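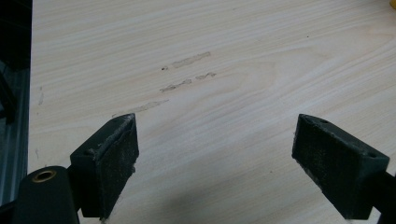
Figure 3. Wrist view, gripper open above the tabletop. Residue streaks are visible on the wood.

4.2 Surface marks

We recorded 518 demonstrations with the Lerlow hand-held grippers and left the table surface as it was. Marks such as those in Figure 3 stay in the training images - no masking or colour correction was applied. Kariuki and Simiyu labelled 30 episodes by hand to check the grasp timing.
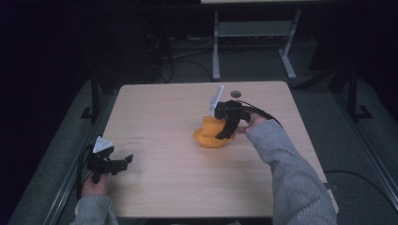
Figure 4. Head view, right gripper closed on the orange object, left gripper open.

The head view was used for labelling only. The policy sees the wrist views.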